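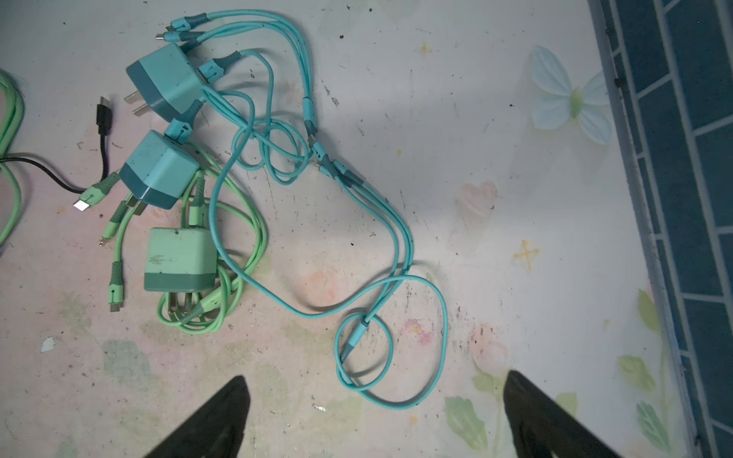
Figure 3. Chargers and cables laid out on the table.

Section 3: Sorting and putting away your charging cables

The Flonow cable organizer has room for the chargers and leads of a whole household, but it works best when everything has been untangled and matched up before it goes in. Please set aside a half hour or so for this part, put the kettle on if you like, and don't worry if your own pile looks a good deal worse than the one in Figure 3. Most of us have a drawer like that somewhere!

Before you begin

Clear a table with enough room to spread the cables out flat. You will need the Flonow tray, the pouch of fabric ties (there are 24 in the box), the sheet of 28 write-on labels and a pen. A soft, dry cloth is handy too – chargers pick up smudges and drawer dust over the years.

CAUTION: Unplug every charger from the wall before you handle it, and unplug the cable from your phone or tablet as well. Never sort cables that are connected to power.

3.1 Untangling

1. Tip everything out onto the table and spread it gently with your hands. Resist the urge to grab an end and pull, as that only tightens the knots.

2. Find the wall chargers first and slide them to one side. In Figure 3 the three chargers are grouped on the left, two of them teal and one a paler mint green.

3. If a cable is still plugged into a charger, take hold of the plug itself and ease it out. Tugging on the cord can loosen the wires inside.

4. Pick out the longest or most awkward cable and free that one next. Multi-head cables, like the teal one in the figure with its cluster of connectors at one end, are nearly always the troublemakers. Start at the heads, hold them together in one hand, and work back past the splitter toward the single thick cord.

5. Lay each freed cable in a loose line of its own, and carry on until nothing is crossing anything else.

NOTE: Color is a helpful guide, but please don't rely on it completely. Two green cables can have quite different plugs, so look at both ends of each one before you decide what it is.

3.2 Checking

1. Run each cable slowly through your fingers and feel for cracks, kinks or flat spots. Look closely where the cord meets the plug.

2. Check that the metal prongs on each charger are straight and firmly seated. Wipe the casing with the dry cloth.

3. Look into the connectors under a good light. Fluff can be lifted out with a dry wooden toothpick.

CAUTION: Do not keep a charger with bent or loose prongs, or any cable with bare wire showing. Take them to an electrical recycling point. Do not wrap a damaged cable in tape and put it back in the tray.

3.3 Coiling and storing

1. Coil each cable in easy loops a little wider than your palm. Winding it tightly around the charger looks tidy, but it puts a strain on the cord.

2. Fasten the coil with one fabric tie. A multi-head cable needs 2 ties, one around the coil and one just behind the heads to keep them together.

3. Write a label for each cable with the name of the device it belongs to, and the owner if several people share the tray. Stick it near the charger end.

4. Place the chargers in the deep compartments with the prongs facing down, and the coils in the shallow ones beside them.

NOTE: Have a cable left over that doesn't seem to belong to anything? Label it "unknown" with the month, for instance July, and keep it in the back compartment until you've had a chance to try it.

When the tray is full, go on to Section 4, Fitting the lid.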